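Moving to one laptop for everything, how do I keep my desk from filling up again?

Posted by Bianka Hajdu, 17th April

Hi all! I finally sold my big desktop tower (119 dollars, I was thrilled) and I want to do everything on a laptop from now on: bookkeeping for my sewing shop, family photos, a bit of gaming in the evening. I have 3,521 scanned receipts and photos to move over, and I'd love to have the whole thing finished by May. Do I sort first and copy later, or the other way around? And does anyone keep their paper originals?
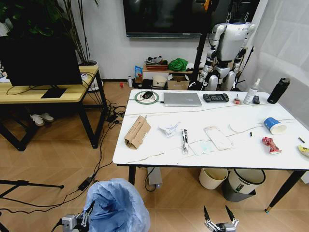
Máté Barta
Copy first, sort later!! I did it the other way and spent two weeks renaming things on a machine that was already dying. Get everything onto an external drive, check that a few files open, then copy to the laptop and have fun with it. Sorting is so much nicer on a fast computer.

Zachary Cloutier
Agree with Máté, and congratulations on the sale! For the receipts I'd make one folder per year and one inside it per month, nothing fancier. I tried tags once and gave up after 300 files. Start file names with the date, year first, and they line up by themselves (I still get a kick out of that).

Paper: ask whoever does your taxes before you toss anything to do with the shop. Mine was happy with scans for most of it, but wanted the originals for equipment. Grocery slips and old packaging can go the minute you know you won't be returning anything. I cleared a whole closet shelf that way and it felt fantastic.
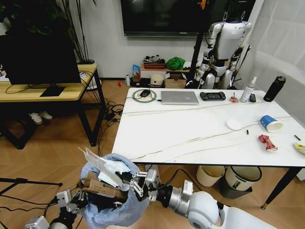 Paper and cardboard in the trash

Oh, and keep the external drive when you're done, that's your backup. Mine lives in a kitchen drawer.

Kornél Farkas
just buy a bigger desk lol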